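Brallton Chamber Players
Progress report to the Restier Fund, 10 Jul 2026
Prepared by Yi-an Myung, orchestra manager

Concerts
We have given 3 of the five concerts in the funded season. The spring programme at Tremon Hall paired two Haydn symphonies with a new work for strings and harp by Han-gyeol Ham. It drew 197 people. The May concert, with Mozart's Clarinet Quintet in the first half, sold all 300 seats.

Commission
The second commissioned piece is late. We had the first two movements in June and the finale is still in short score — the players have read through what there is and the composer is rewriting the viola part. Parts should reach the librarian in September. We have moved the first performance from the fourth concert to the fifth, and Dvořák's Serenade for Strings takes its place.

Schools
Open rehearsals were attended by 326 pupils. Two schools asked for a shorter session next time, and we will cut the talk before the interval.

Spending
Hall hire is over budget following the change of date in May. Music hire is under, as Yoon Music Library lent us the Haydn sets at no charge. We would like to move the difference across and ask for your agreement to this.
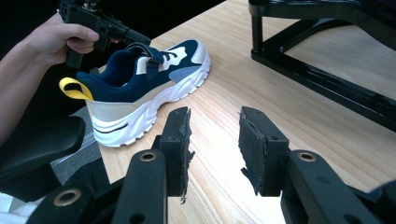 Blue and cream trainer with a yellow heel tab, on the table.

Still to do
Book a harpist for the fifth concert. Confirm the piano tuning at Tremon Hall. Send you the recording of the spring concert once the edit is signed off.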